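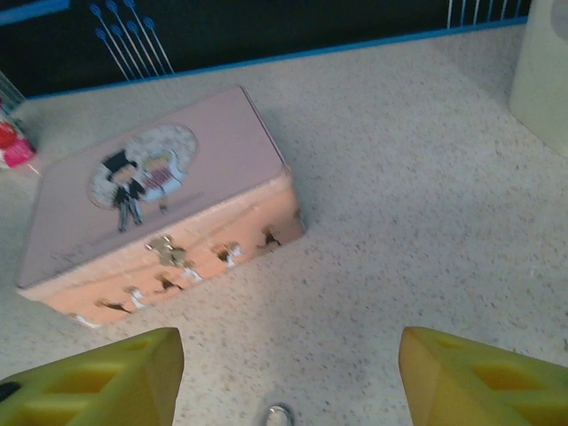 **Wedding tins wanted as Nurnley gets ready for its biggest keepsake show yet**

If there is a pretty old tin at the back of your cupboard with a bride and groom on the lid, Nurnley would love to see it this March. The town's keepsake show is back at the Leletti Rooms, and for the first time the whole of the ground floor is being given over to weddings: the tins, the boxes, the cards, the cake toppers and all the small things that people put away afterwards and can't bring themselves to part with.

And what a lot of them there are! By the time the first call for loans closed, 326 objects had been promised from homes in Nurnley, Drorden and the villages between. Last year's show, which was on the subject of seaside holidays, managed 2,364 visitors over its run, and that was with half the space and a leaking porch. The porch has been mended. The tea is staying the same price.

The tins are going to be the heart of it. One that has already won plenty of friends is a rectangular pink one with softly rounded corners and a small gold-coloured clasp on the long side. On the lid a cartoon couple stand close together in front of a pale blue and white circle, he in a tall black top hat and she in a white gown, and the groom's legs are too long for the circle, so his feet come down on the plain pink underneath. It's a lovely bit of drawing. Along the side runs a border of little figures in silhouette, and the pink there is warmer and peachier than the pink on top. It will have a place on the first table as you come in, where the light is good.

Anyone who has ever owned a tin like that will know they rarely stay empty. Lenders have been asked to say what theirs were used for, and the answers are a treat in themselves. Buttons come up again and again, as you'd expect. So do foreign coins, fuse wire, birthday candles and spare keys to houses that were sold years ago. One Drorden family kept every place card from a wedding breakfast in theirs, along with the menu and a paper napkin folded into a fan. Another had sugared almonds in theirs that were old enough to vote (the almonds have been retired, but the tin is coming).

Upstairs in the long room there will be a paper display, with invitations, orders of service, telegrams and greetings cards laid out by decade. The telegrams are great fun, full of jokes that must have had the best man going pink as he read them aloud. There is also a run of handwritten cake recipes, some with the costs worked out in the margin, and copies of three of them can be taken home. The fruit cake needs to be made well ahead and the method takes up both sides of the sheet, so do bring your glasses.

Cake toppers have the landing to themselves. There are sugar ones, plaster ones, a knitted pair on a knitted motorbike, and one couple made from clothes pegs with real lace on the bride. Children can have a go at making their own peg couple at the craft table, which is open every afternoon of the show. Scraps of ribbon, net and felt are badly needed for this and can be dropped off with the loans.

Vestergaard, the framing shop on the corner by the bus station, is lending the glass cases again and has cut new backing card for all of them. The colour this year is a deep green, and having seen a few trial pieces set out against it, we can report that pinks and golds look marvellous on it. The shop will also be running a short talk on looking after printed tins at home. Some of the advice we picked up beforehand:

- Dust the lid with a soft dry brush before you go near it with a cloth.
- Smudges and fingermarks often lift with a barely damp cotton cloth, but try a corner first and dry it straight away.
- Leave rust spots alone if they are close to the picture.
- Keep tins out of sheds, lofts and anywhere with a steamy kettle.
- If a clasp is stiff, don't force it. Ease the lid up evenly on both sides.

There is still time to lend. A second call is open until the end of February, and the organisers are especially keen on anything from outside the usual white-wedding line: register office dos, golden weddings, wartime weddings with borrowed everything, and keepsakes from couples who married abroad. Condition doesn't matter a bit. Dents, scratches and faded lids are all welcome, and so is a tin that has lost whatever it first held. Every object will have its own label, and lenders can write the wording themselves, up to the size of a postcard.

Loans can be handed in at the Leletti Rooms between ten in the morning and four in the afternoon. Please wrap things in a tea towel or something similar and put a note inside with your telephone number. Large pieces, and that does include the three-tier cake stand somebody rang about, need to be arranged beforehand. Everything will be signed for on arrival and signed out again at the end.

Entry to the show is free, with a collecting bucket by the door for the new lighting upstairs. The target is 1,000 pounds, and last year's bucket got almost there. The ground floor is all on the level, there is a lift to the long room, and a quiet hour will be kept from nine each morning, before the main doors open.

The tea room will be serving throughout, and in keeping with the theme there'll be wedding cake by the slice, with a plain sponge for those who can't abide marzipan. Visitors are also being invited to bring a wedding photograph, their own or their grandparents', to pin to the big board beside the counter. Last year's seaside board was so full by the second week that it spread along the wall as far as the coat pegs. A longer board has been ordered, and drawing pins will be provided.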